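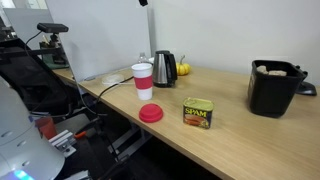 A reader of the previous entry asked whether the arm had been put back into service too soon after the stoppage, and whether a second person ought to have signed for it. The question is a fair one and the record is set out here in full.

The fault arose on a Saturday, during an unattended run of the Joltell desk-clearing routine. The arm was instructed to place a cup beside the kettle and return to rest. It stopped short of the rest position, reported no error and kept its grip command live for nearly 200 seconds. The Statard supervisor program should have cut power to the joints after 3 seconds without movement. It did not do so. The run was ended by hand at the emergency stop.

No injury or damage resulted. The log showed that the supervisor had lost contact with the controller and had treated the last good message as current. The same behaviour was produced on 2 further attempts, both at reduced speed and with the kettle unplugged.

Wistar has been notified. Until a corrected release is received, the following applies at the Štefanec bench. Unattended runs are suspended. The kettle is to hold no water while the arm is powered. The emergency stop is to be tested before each session and the result entered in the log.

As to the reader's second point, only one signature was obtained. The restart form now requires 2. The form for April has been reissued, and earlier copies should be discarded.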